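Robotic Manipulation Lab
Handout 6: Comparing hand-held grippers
Instructor: Fidelina Ticona
Revised 2026-05-08

Reading before lab: chapter on grasp stability, sections on compliance and contact area. Skip the derivation of the friction cone, we did it in class.

1. Purpose

In Handout 5 you compared two arm controllers on the same pick task and found that much of the difference came from the fingers. This week the arm is left out. You hold the gripper yourself and close it by hand, so the only things that change between trials are the fingers, the pads and the camera view.

We compare two finger sets. The Stakitz fingers are stiff and wear out slowly. The Kutik fingers bend a little under side load, which helps when you come in off center and hurts when you need to place something precisely. Both sets fit the same housing and take the same pads.

2. The task

Peg transfer. Grasp the upright part, lift it clear of its base, hold, put it back. A trial is complete when the part is seated and the fingers have let go. Dropping the part ends the trial. Touching the base with a fingertip does not end the trial, but write it down.

Run 20 trials per finger set per person. Switch operators between sets and not in the middle of one. If you lose a trial to a logging fault, repeat it at the end of the set.

Two people can work at the same table if each keeps to one part. Agree on who has which part before you start, and keep your cable out of the other person's reach.

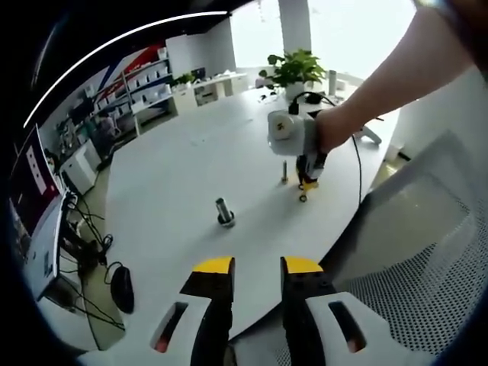
Figure 6.1. Peg transfer with two hand-held grippers, seen from the camera on one of them. The second operator is at the thin pin.

3. Camera view

The camera rides on the gripper, so the fingers are always in view and the table moves. This is the opposite of the fixed overhead camera from Handout 3. Points to watch:

Fingertips. Both pads should be visible with the fingers open. If one is out of view, fix the mount before you record anything.

Bright background. Facing the windows, the far part of the image washes out. The tracker can cope with some of this, but a thin part against a white tabletop has little contrast to begin with. Try the approach from two directions and note which one keeps the part easier to follow.

Speed. Fast wrist turns blur the image. Slow down near the part – most lost tracks happen in the last stretch before contact.

4. Logging

Start the Yeoh logger before you pick up the gripper and stop it after you put it down. The finger opening is stored as a raw encoder value. On our units the scale runs from 0 (closed) to 4000 (fully open). Last July's group recorded a closing value of 2362 on the thick peg with the Stakitz fingers. Yours will differ slightly with pad wear, but if you are far from it, redo the zero.

Name each file with your initials, the finger set and the trial number. Files named any other way will not load in the Brindivau viewer.

5. What to hand in

A table of completed and failed trials for each finger set and part.
One plot of finger opening against time for a good grasp, and one for a failed grasp if you have one.
Half a page on which finger set you would put on the arm for this task, and why. Use your own trials. "The softer one felt better" is not enough – say on which part, and in which phase of the motion.

Common mistake from previous years: people average both parts together. The thick peg is easy with either set, and it hides the result on the thin pin. Keep them separate.

Problem 41 in the course pack uses the same geometry and is good practice for the half page.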